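Ticket 657: Double booking and missing linen fee, Vutden Cottages
Opened by: Tyra Midtbø, front desk
Assigned to: Holger Amundsen, Sosteo support
Priority: 2
Status: Resolved

Reported
Magnusson Cottage can be let as a whole or as two separate suites. A guest booked the upper suite on the Tunach channel for a stay in August. The whole cottage stayed open on our own site and was sold for the same nights an hour later. The linen fee of 300 kr was missing from the second booking.

Checked
Calendar sync is running and the last pull was at 14:05. Closing the upper suite by hand does not close the parent unit. Closing the parent does close both suites, so the link works in one direction only. Same result after clearing the cache and signing in again.
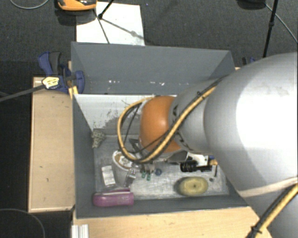 Holger Amundsen, 15:20
The parent unit was recreated when the summer rates were loaded, and it has a new unit ID. The suites still point to the old one. I have moved both suites to the new ID and started a full sync. The linen fee was attached to the old ID as well and has been added again.

Tyra Midtbø, 15:50
Tested with a dummy booking on the lower suite. The whole cottage closed on our site at once and on Tunach after 5 minutes. Linen fee shows on the quote. Dummy booking cancelled and the dates reopened correctly.

The second guest has accepted a move to another cottage at the same rate. Please correct the fee on that invoice, as I can't edit it from the desk.

Holger Amundsen, 16:10
Invoice corrected and sent again. Future rate changes should be made with Edit unit, not Copy unit. Closing the ticket.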